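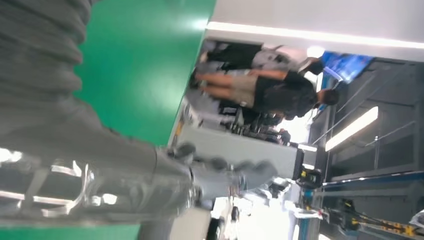 Why do we look for the table by color when the planner already knows where the table is, asks a comment under my last entry. It is a fair question and I had only a half answer, so today I tried it both ways.

October 9, 2020. Exhibition hall, Dristmont setup, software branch "justcombe-hand". Both wrist cameras and the head camera recording.

State in the morning: the green threshold still runs in the wrist node, same values as in April. It gives a mask of the table, and everything outside the mask is thrown away before the object detector sees it. In the lab at Justcombe this was good enough. In the hall it has two weak points. First, the ceiling lights reflect in the green surface and the bright spot falls out of the mask, so the table gets a hole. Second, the arm shell is shiny and takes a big part of the wrist view, and the glare on it changes with each pose. The detector then receives small islands of metal that are not table and not object.

What I changed: the Maksymiv module now projects the four table corners from the planner into each camera, using the joint angles. The polygon is filled and used as the mask. The arm is cut out with the link meshes, made a little fatter for safety. No color is used at all.

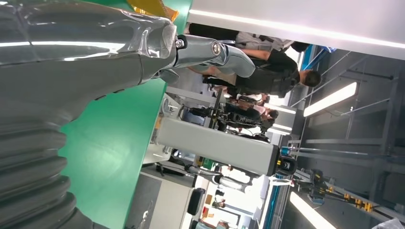 Entry by: Jorunn Aldebrek
Role: perception and tooling, Grolteck

First run with the projected mask, wrist cameras only. 1,702 frames, all from slow motions over the table, no contact. With the old mask 118 frames had at least one false object. With the new mask I have 2. Both are at the far end of the table, when the wrist is turned a lot and the polygon is very thin. I think the corner order flips there. To check tomorrow with the debug drawing on.

People standing behind the table are now never in the detector input, as long as they stay behind it. Before, the person class was ignored but it still cost time.

The bad part is timing. The joint angles and the image do not come with the same clock. If the arm is slow, I do not see it. If the arm is faster, the polygon arrives late and cuts a piece of the table on one side. I measured the delay by moving the wrist joint back and forth and comparing the edge of the green area with the projected edge. Result: 200 ms on the wrist stream. This is much more than I wrote in the design note, where I simply believed the driver. I apologize to the driver readers.

For now I keep a buffer of joint states and take the one that fits the image stamp minus the delay. It is a constant in the config file (wrist_delay). A constant is ugly – the delay may change when the recording disk is busy – but it is better than nothing and it is written in one place only.

Note on exposure: I locked it for the wrist cameras. Auto exposure was following the shell reflections, and then the table became darker or lighter for no reason in the scene. With the lock, white things in the background burn out completely. I accept this, we do not need them.

Second part, both hands over the table. The orange bottle is lying down, right hand comes from above, left hand stays up with the open palm forward. This is the waiting pose from the planner, and I kept it so that the left wrist camera does not look at the same place as the right one.

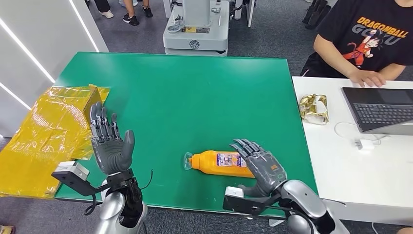

The yellow bag will break your mask again, the reply in our channel said, and you will only notice when the hand is already closing.

I take this seriously. The crumpled bag is on the table but also hangs over the edge, so the polygon cuts it. Half of it goes to the detector and half does not. The detector is trained on whole objects and it does not like half of a shiny bag. In the head view it was labeled "bottle" several times with low score. The score was under the grasp limit, so the planner did not react, but I do not want to depend on this.

Ideas, in the order I would try them:

1. Make the polygon bigger on the side of the bag only. Quick, not clean.
2. Use two masks: a wide one for detection, the table polygon for deciding if a grasp is allowed.
3. Give the bag its own class. Needs labeling, so not this week.

I started with number 2. The message type already has a free field, so Maksymiv can publish both masks without breaking the recorder. Compiles, unit tests pass, not tested on the arm.

Also seen: the fatter link mesh of the right hand covers the cap of the bottle when the fingers are curved down. The fingers are modeled as open in the mesh, always. I need the real finger angles from the hand controller. They are published, I only never subscribed to them.

Open points:
– corner order flip at large wrist turn
– wrist_delay, measure again with the disk recorder on
– finger angles into the self mask
– two masks on the real arm, first with the right hand only
– old green threshold stays behind a flag, please do not delete it yet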